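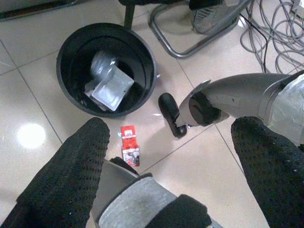
1 January 2021
Room 26, waste sorting and floor clear

Bench closed for the holiday, so used the day for the bin audit Kerstin Midtbø asked for in the fall. Scope is dry packaging only. Sharps, solvent wipes and glass are on the Drollach contract and were not touched.

Starting state: black round bin on the tile, no liner. Two items in it, crumpled foil and a flat silver piece, either card or a foil tray. Small red carton standing on the floor next to the bin. Carton is cardboard and belongs in paper, so it does not go in with the foil.

Liner question. The bin has a step in the wall just below the rim. Our current liners (Curninura, box of 100) have an elastic edge that sits on that step and then slips off when anything heavy goes in. Folding the edge over the outside of the rim holds better. Tried three liners each way with the same test load, a bag of old pipette racks. Inside the rim: slipped all three times. Over the rim: held all three times. Small sample, but I am changing the room instruction to over the rim.

Foil. Grarnthorpe takes clean aluminum only, no laminated card. Quick test for flat silver pieces: fold a corner and let go. Foil stays folded, coated card opens again. Tear if still unsure, a paper core shows white at the tear. Linnea Sundqvist has the magnet method written on the old sheet. It does not separate these two, neither is magnetic. Strike that line.

Cartons. Flatten before they go in the paper crate. Remove plastic windows if there are any. Labels can stay on. Check inside for leaflets or lot slips first, and put lot slips in the tray by the balance.

Scale check, empty crate: display read 3,192 g, same as the value taped on the side. Range limit is 4,000 g, which leaves 808 g for contents. Too little for a full week of cartons. Need the bigger scale from Nygård or two half loads. Asked Afaf Zoubi by email.

Floor: gloss tile shows every scuff. Black mark near the door came up with a damp melamine pad, no cleaner.

Open:
- new liner instruction, print and tape up (me)
- corrected foil sheet (Linnea)
- scale (Afaf)
- Thu Kiều to confirm pickup day for paper, the list on the door is last year's

Gunvor Sandberg has the key to the crate cupboard until Monday.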